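Bowl and towel, kitchen bench notes
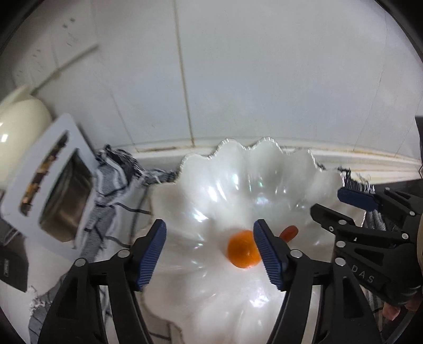
Clesedow, May

Went back to the scalloped white bowl this morning. Larysa wanted the small orange pieces in glass again after two sessions with the plastic tubs, and the fluted rim is the one everybody has trouble with, so it stays in the set.

Setup: bowl on the gray-and-white striped dish towel, towel on the white counter by the sink end. Left the towel crumpled. Khang ironed one flat last time and the bowl slid whenever it was nudged. With some folds under it the bowl sits better, though it can rock if a thick fold ends up under one side. Press down on the rim before starting and move it if it gives.

The towel is fraying and has loose threads along the fringe. Keep the fringe off to the side. Oksana thinks we should cut it off and hem it. I would leave it until we've finished this set, then do all the towels together.

Orange pieces: one round, one smaller and longer. Both go in the bowl, and the round one gets picked first. They roll toward the bottom and end up close together, so getting one without pushing the other takes patience. Ivan comes straight down from above and does better than I do coming in over the lobes.

Glare: the glass is pearly and throws bright spots and a bit of rainbow off the ridges. Tried the blind half down at 9, no great difference. Turning the bowl a little helped more. Will try the overhead light off tomorrow.

Crumbs: whoever does the toast, please brush off the edge of the slot afterward. I don't want them in the bowl. Wipe the counter before the towel goes down.

Did 16 rounds before lunch. Stopped once to rinse the bowl and dry it with a paper towel. The shelf label for it is 274; the old label said Fleury and has come off.

To do:
Second striped towel from the Planis box
Felt dots for under the bowl, ask Ehsan if any are left
Try the same pieces in the flat dish
Return Larysa's blue sponge

Bowl washed and back on the shelf at 2.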